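Category: Studio Visits / Animation

The Vimow open day in Deststead ran over one afternoon, with two groups of visitors admitted to the feature floor. I was in the second group. Vimow is partway through its first animated feature, Cartwright, a story about a wheelwright's daughter who inherits a travelling puppet theatre. Release is set for August next year.

The tour started in layout. The film stands at 848 shots, down from a longer assembly that had a second river chase. Layout supervisor Nikau Donnelly put up the market sequence in three passes: storyboard panels, rough camera, and locked camera with blocked characters. Lens choice is restricted. Interiors use two focal lengths and nothing wider, the intention being to keep the wagon feeling cramped. Camera moves are built on virtual dollies with a limit on acceleration, so a push-in takes as long to stop as a physical one would.

Set dressing comes after layout lock. The art department keeps a library of 2,003 props, each modelled once and then aged in up to 4 steps. A bucket seen new in the first act can be swapped for its worn version in the third without anyone touching the shot file. Shading is handled in Novano, the studio's in-house package, which also stores the colour script.

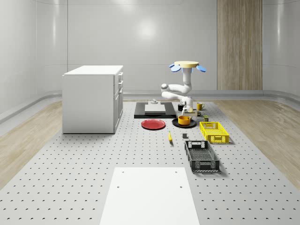
Troels Stougaard remarked that the ageing steps were too even, and that real market gear wears at the handles and the rims long before the sides go. Donnelly agreed with part of this. Handles get a separate wear map on hero props, but background props do not, and there is no plan to change it at this stage of production.

Lighting was the longest stop. The wagon interior has a single practical lamp, and the team adds no fill until the animation is approved. Two versions of the same dialogue exchange were shown side by side. The earlier one had a soft key from off camera and looked like television. The current version lets the father's face go nearly black for half the conversation — a better result, although the whites of the eyes still read slightly bright on the projector they were using.

Render times were discussed in general terms. Fog is the expensive element. The opening on the moor went back to the farm several times for noise in the shadows, and the final version uses a lower fog density than the concept paintings.

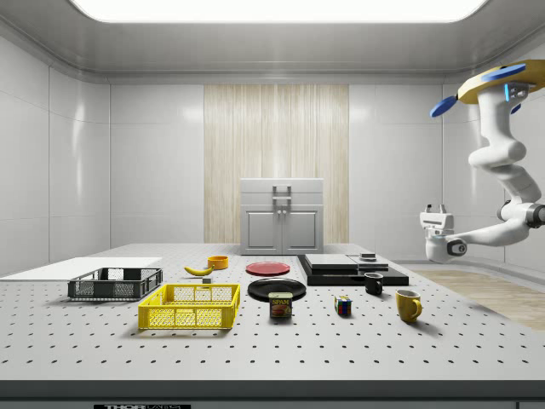

Will the film be shown in stereo 3D? Only a flat version is being made, and the layout department has not set up a stereo camera for any sequence.

The last item was a reel of finished material, screened in the studio's small theatre with temporary music. The puppet performances within the film are the strongest part. They are animated on twos, with the strings simulated afterward, while the human characters move on ones. The difference is visible without being pointed out. The comedy in the tollgate scene is weaker. The dialogue runs over the physical business and the editor has left little space around either.

A gallery in the foyer displayed 2,727 storyboard drawings pinned in sequence order, including the cut river chase. It is the clearest record of how much the story has changed, and I would have liked more than the ten minutes allotted to it. The second act originally began in winter. The mother had a speaking role.

Visitors were asked not to photograph the reel or the gallery. Questions were taken at the end, mostly on casting, which has not been announced.

Posted 2018-07-23

Recent items
Short film night at the Deststead library
Review: two new hand-drawn features
How colour scripts are made
Animation on twos, explained
Notes from the spring puppet film program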